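搬进新家的第三个月,我终于把家里的账理清楚了

先说明一下,我不是什么理财达人,也不是搞软件的。我就是一个搬完家之后被发票、保修卡和各种说明书淹没的普通人。去年秋天我们从城南搬到现在这套房子,前前后后装了十几个纸箱,其中有一个箱子上写着“重要”,到了新家打开一看,里面是一团充电线、两本旧挂历,还有半袋猫粮。真正重要的东西在哪儿呢?在标着“厨房杂”的箱子底下,被一口炒锅压着。

从那天起我就下决心,要找一个软件把家里的东西登记起来。什么东西放在哪个柜子,什么时候买的,保修到什么时候,最好还能附一张发票的照片。听起来很简单对吧?我也是这么想的,结果前后折腾了三个软件,断断续续用掉一整个冬天。

第一个试的是 Puto。界面真的漂亮,图标圆圆的,打开来心情就好。可是它的分类是固定的,只有“电器”“家具”“衣物”“其他”四类。我家那些东西,老实讲,大半都该进“其他”。渔具进“其他”,猫的航空箱进“其他”,我先生收藏的那一堆老钥匙也进“其他”。录到后来,“其他”里面有93条,想找个卷尺得从头翻到尾,还不如去抽屉里摸。

第二个叫 Hondano,朋友推荐的,本来是给人登记藏书用的,后来加了家庭物品的功能。它的搜索很快,标签也可以自己随便建,我一开始喜欢得不得了,还拉着先生演示了半个晚上(他很给面子,中间只打了一次哈欠)。问题出在导出。有一天我想把清单打印出来给保险那边看,导出来的表格里中文全变成了问号,一行一行的问号,看得人发愣。我写信去问,对方回得很客气,说下个版本会修。等了两个版本,问号还在。 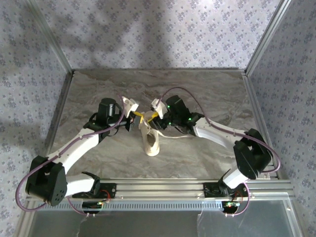
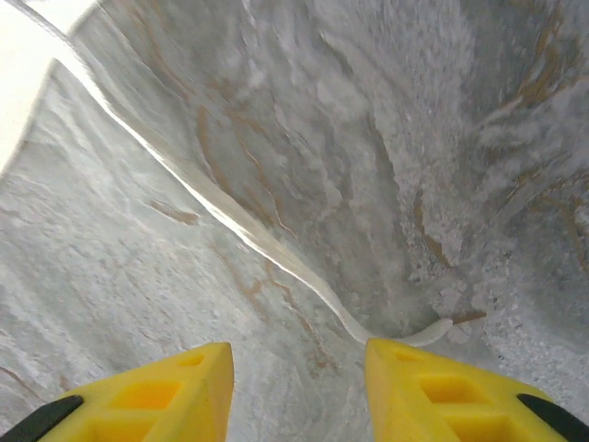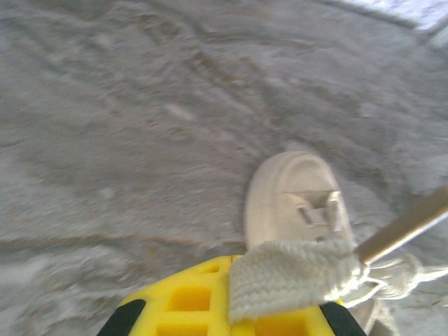
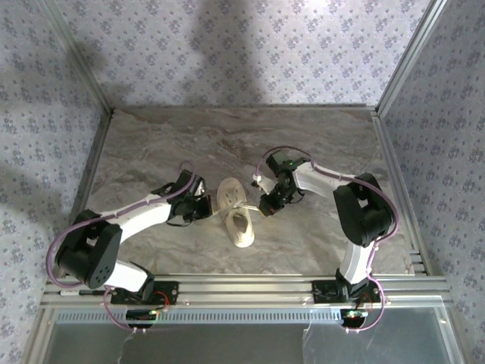 Thomas Leone
博主,兼本站唯一的编辑

最后留下来的是 Javov。它长得实在不怎么样,灰灰的,按钮挤在一起,第一次打开我差点直接关掉。可是用了一个周末之后,我慢慢明白了它的好处。它让你先建“地方”,再往地方里放东西。比如先建“走廊柜子”,下面建“上层”“中层”“下层”,然后再一样一样往里登记。这和我脑子里找东西的顺序是一样的,我从来不会先想“卷尺属于哪一类”,我想的都是“上次好像塞在走廊那边了”。

录入我是分批做的,每天晚饭后录一个柜子,录完就收工,绝不贪多。厨房最慢,花了四个晚上,光是保鲜盒和盖子配对就耗掉一晚。书房倒是很快,只有37样。全部录完那天我数了一下,不对,是软件自己在角落里显示的:400,一个整整齐齐的数字。我高兴得跟中了奖似的,马上又把门口的伞架加了进去,于是整数就没了,心里还有点可惜。

有几个小经验,写给同样在折腾的朋友。

照片不要拍得太讲究。我一开始每样东西都摆到窗边去拍,还擦一擦灰,拍到第三天就累得不想干了。后来就在原地随手拍一张,认得出来就行。

发票要趁早拍。热敏纸的那种小票,放上一年字就淡了,我有一张买吸尘器的小票,现在只剩店名下面那条横线。

名字用家里人平时的叫法。我先生管电热水壶叫“那个壶”,我就在备注里老老实实写上“那个壶”,这样他自己也搜得到。

备份一定要做。Javov 可以设成每14天自动存一份到别的硬盘,设置藏得很深,在“维护”里面的第二页,我翻了好一会儿才找到。备份出来的文件是普通表格,用什么都能打开,中文也好好的,没有问号。

也有不满意的地方。手机版不能批量移动,你把一整箱东西从储藏室挪到阳台,就得一条一条改,改到手指发酸。电脑版是可以的,选中之后拖过去就好。还有提醒功能,保修快到期的时候它会弹一个窗口,声音特别大,有一回早上六点响起来,把猫吓得钻进沙发底下,叫了半天才肯出来。后来我把声音关了,只留文字。

前阵子洗衣机漏水,我打开软件搜了一下,购买日期、型号、发票都在,保修还没过。打电话过去,对方问什么我答什么,五分钟就约好了师傅上门。挂了电话我特意跑去跟先生炫耀,他正在找指甲刀,我说你等等,我查一下。软件说在浴室柜子的第二个抽屉里,我们去看,没有。最后是在他自己的外套口袋里找到的。

有读者来信问过 Châu 怎么样,说是可以几个人一起编辑同一份清单。我还没有装,打算等星期一有空了试试看,主要想看看它能不能把我现在的表格直接读进去,要是又得从头录一遍,那我可真不干了。如果你用过,欢迎在下面留言告诉我,尤其是手机上能不能批量移动这一点,我太想知道了。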